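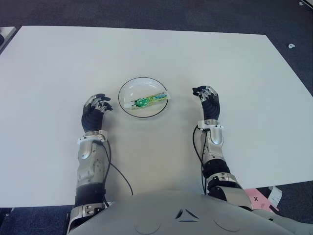 ALTWOOD, May 20 2021 edition update, 20 May 2021 — The two-armed robot at the Phelan workshop in Altwood is back at its table after a stretch of maintenance that took longer than the job it does. The job is moving a small packet off a round white plate and setting it down on the table. The maintenance involved both wrists, two cables, a borrowed torque driver and a disagreement over who had last seen the spare screws.

Siobhán Breathnach, who keeps the machine running, said the trouble began with the right hand, which had started closing a little late. "It would get to the packet, think it over, and then grab at where the packet used to be," she said. "I have coworkers like that, but they don't log a fault code."

The fault code pointed to the finger motors. Breathnach replaced nothing in the finger motors, having been misled by that code before. She went to the wrist instead, where a white collar joins the hand to the forearm and a thin black cable leaves on its way back to the body. The cable had been tied down too short. Every time the arm reached for the far side of the plate, the connector was getting a small tug, and after enough small tugs it had worked its way partly out of the socket.

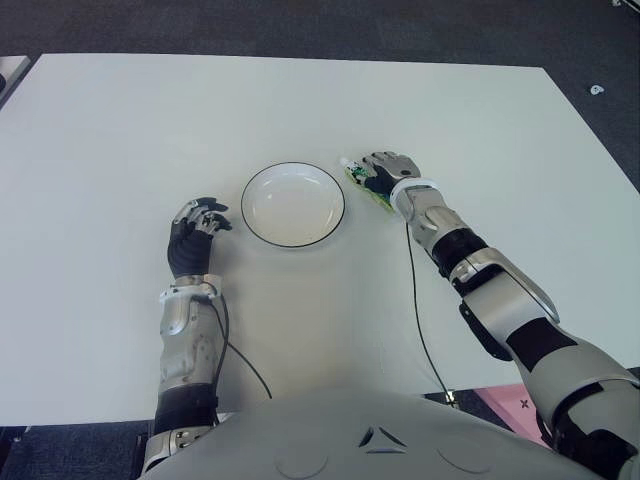
The fix was slack. One cable now runs in a loose curve over the tabletop, an arrangement that the workshop's own setup sheet describes as "temporary" and has described that way through two revisions. Breathnach said she would like a proper guide arm for them. A request for one went in at the beginning of May and has been acknowledged.

The collar screws were another matter. The manual from Mevel, which supplied the hands, calls for them to be checked every 500 cycles. The workshop had been checking them whenever somebody noticed a rattle. Fionnuala Rafferty, who schedules the cell, said the interval is now on the wall and also in the control software, which will refuse to start a run if the check has not been signed off.

"It locked me out the first morning," Rafferty said. "I had set it up myself, so there wasn't anyone to complain to."

With the hands bolted back on, the arms had to be told again where everything was. Calibration takes 15 minutes if the table has stayed where it was left. The table had not stayed where it was left. It had been pushed aside for floor cleaning and pushed back by eye, and the first try put the left hand down on the rim of the plate with more confidence than anyone watching would have liked. The plate survived. Breathnach moved the table, ran the routine over, and put tape on the carpet under the legs.

The packet has its own place in the procedure. Staff use the same one for every check after a repair, as a light, floppy object shows up a lazy finger faster than a solid block does. The hand has to close on it softly enough to leave it in shape and firmly enough to keep it. A tester from Fukton, a stiff plastic puck made for the purpose, sits in a drawer. The robot never drops the puck, and so the puck has not been much help. 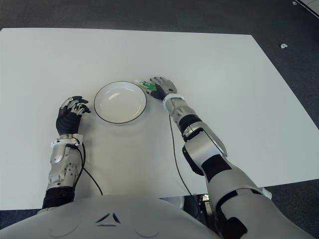

The right hand at the green item beside the empty plate, during checks at the Phelan workshop in Altwood.

Rafferty said the cell returned to its normal schedule this week and that the late-closing fault has not come back. The fault code has, once, with nothing wrong that anyone could find. It was cleared and written down.

Still on the list are the guide arm for the cables, a new label for the emergency stop, and a replacement for the torque driver, whose owner upstairs has asked for it twice. The next collar check falls due before the end of May. Breathnach said the spare screws have been located in the box marked "spare screws," where three people say they had already looked.

We use cookies to improve your experience on this site. By continuing to browse, you agree to our cookie policy. Accept | Manage preferences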